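Jenley District Safety Letter
August 2023

Cable thefts in Sestwood: what the police told us, and what they did not

Many of you have asked us why the street lights on the east side of Sestwood were dark for so long in June, and whether the talk about an organized group is true. We waited with this item until the police gave their public briefing, because we did not want to repeat rumors. The briefing took place last week in the school hall in Jenley. About 200 people came, and many of them had to stand along the walls.

The police confirmed that 409 meters of copper cable were taken from the ducts between the railway bridge and the Marín road. The cable was cut at night, in several visits. The first cut was noticed by the lighting company, which believed it was an ordinary fault and sent a repair crew. The crew put in new cable, and a few nights later the new cable was also gone. Only then was the matter reported as a crime. The inspector who gave the briefing was quite open about this delay, and I want to thank him for that.

Two men have been arrested. They were stopped on the Marín road in a van, shortly before sunrise, and in the van there were cutting tools and a part of the cable, still with its outer cover. Both men are in custody and they have not been charged yet with all the thefts, only with the last one. The police said that they are looking for other persons, but they did not want to say how many. A question came from the hall, if these are local people. The answer was that the police will not speak about this before the court hearing. I understand that this is frustrating, but please consider that a name said too early can harm a family which has done nothing.

I would like to correct some things that have been written in the neighborhood groups online. It is not correct that a guard was attacked at the bridge. There was no guard at the bridge on any of the nights. It is also not correct that the thieves had keys to the duct covers. The covers were lifted with a bar, and the marks of the bar can still be seen on the concrete. And the fire behind the old dairy, which happened in the same week, is according to the police a separate matter. They have looked for a connection and they found none until now.

The larger question in the hall was where the copper goes. Stolen cable has to be sold to somebody, and the police said they are visiting the scrap dealers in the whole district and comparing their purchase books with the dates of the thefts. A dealer must ask for identification and must write down the vehicle number. Some do it very carefully and some, it seems, do it when they remember. One dealer has already received a written warning. The police did not name the business and we also will not do it.

The lights themselves are the responsibility of Flutidetti, the company that has the maintenance contract for the district. Its representative came to the briefing late and stayed only for a short time, which was not well received. He said that the new cable on the east side will be of aluminum, which has a much lower price as scrap, and that the duct covers will be fixed with a bolt that needs a special tool. The work starts at the railway bridge and moves in the direction of the Marín road. He could not give a date for the end. Until then, temporary lamps stay on the footpath by the school and at the two bus stops. The parking area behind the health center has no temporary lamp, and we have asked Flutidetti in writing to add one. When this letter was finished we had no answer.

What the police ask from residents is quite simple. If you see persons working at a duct cover after dark, look if there is a company name on the vehicle and call the district police line. Real repair crews put out cones and a lamp, and they will not be angry if somebody asks. Do not go close to the opening. A cut cable can still be live, and in one of the thefts the thieves themselves caused a short circuit – the black marks on the inside of the duct show it clearly. If you have a camera at your door that looks to the street, please do not erase the recordings from June. The police want especially the nights before the weekend, between midnight and four. You can bring the recording on a memory stick to the station in Jenley, or an officer can come to your home and copy it.

Several people asked whether the police will drive more often through Sestwood at night. The inspector said yes, but only until the end of the repair work, because the same cars must cover the whole district. He did not promise more than that. Some people in the hall were disappointed and said so loudly. My own opinion is that an honest small promise has more value than a big one, but I live on the west side, where the lights never went out, and maybe it is easy for me to say this.

For shop owners on the Marín road: if your alarm lost power during the dark nights, the insurance companies usually want a written confirmation of the outage. Flutidetti issues it free of charge. You must give the address and the nights, and you should keep a copy for yourself. Two shops have reported that their confirmation had a wrong street number, so please read it before you send it further.

The court hearing is open to the public. The date will hang at the town hall entrance, and we will print it in the next letter if we receive it in time.
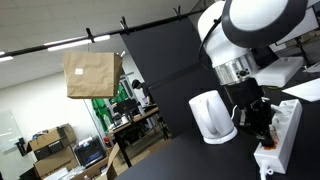
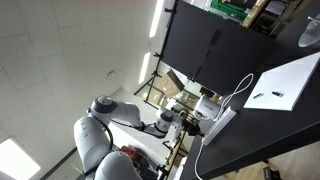 A resident of the east side wrote to us after the briefing that she had called Flutidetti three times about open duct covers before the first theft was reported, and that each time she was told a crew would come. She would like to know if these calls were written down somewhere, and if the police have asked to see them. She also finds that the warning about the live cable should be put on a sign at the footpath, in large letters, before school begins again.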